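Teaching by hand at Flondstead

The room where Emiko Iwasaki collects her data is on the first floor of a former seed merchant's in Flondstead. Sondby, the small firm she works for, has the rest of the floor. She runs the collection side of a project called Goro, which is meant to learn simple pick and place jobs by copying a person who drives the arm.

I spent most of a working day with her. She had set herself 60 good runs and was on the ninth when I arrived.

"People think we write the movements down somewhere," she said. "We don't. I do the job, the computer records what the arm did and what the camera saw, and then I do it again."
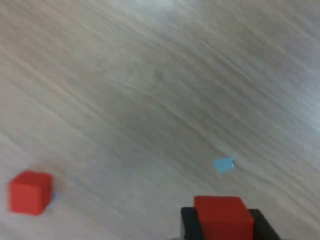 Iwasaki decides before each session which things may change between one run and the next. The lamp and the table stay put. The starting places of the cubes are allowed to move, and so is the order in which she picks them. With two red cubes to choose from, one held between the fingers and the other left over to the left on the grey wood, the recording has to make clear which one she is going for. "If I dither, it learns to dither," she said. "I would sooner throw the run away."

She throws away quite a few. The whole set so far stands at 155 runs, and 17 others have been marked as spoiled. Most of the spoiled ones were her own doing: she went in too fast, or stopped to think with the arm in mid-air. She keeps them in a separate folder with a line of text against each.

I asked whether a spoiled run had any use at all. She said the team had argued over it for most of April. Her own view is that a poor grasp followed by a good recovery is worth keeping, and a poor grasp followed by nothing is not.

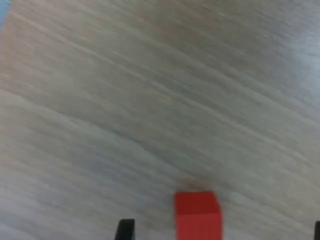 Bright was less sure about the recoveries, and said that a system shown too many of them might start to make the mistake first in order to get to the correction. They had seen something close to that with an earlier set, when the arm took to nudging a block before closing on it. Bright wanted the recoveries kept to five in every batch until there was a proper test.

Iwasaki did not disagree, but she wanted the test done soon. "We can talk about it for a month or we can train it twice and look," she said.

The driving is tiring work. She holds a handset in her right hand and works the fingers with a trigger, and after an hour her wrist tells her to stop. She drinks tea, walks down to the yard and comes back. Runs made late in a session are slower, and she has asked for the time of day to be stored with each one so that somebody can check whether it matters.

She also changes colours during the day. Her worry is that a system fed on red alone will learn to look for red and pay no attention to shape. A blue cube on a table with light blue tape on it is a harder case, and she wants plenty of those. "It should know the tape isn't the thing to pick up," she said. "I know it. I have to show it enough times."
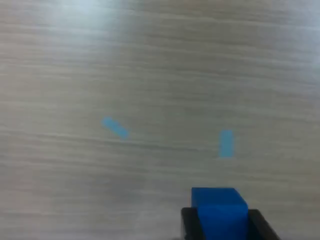
What happens next

The recordings go to a machine at the other end of the floor, where a first training pass takes a night. Iwasaki then sits with the arm and lets it try the job by itself, with her hand near the stop button. She writes down each attempt on paper and types it up later.

The last full test was on 4/16/23. She called the result fair. The arm was steady when the cube was near the middle of the table and poor when it was out towards the sides, where she had recorded very little. She has since drawn up a plan of starting places that gives the sides a bigger share.

I asked if she ever got bored. "Yes, by the afternoon," she said. "Then I put the radio on."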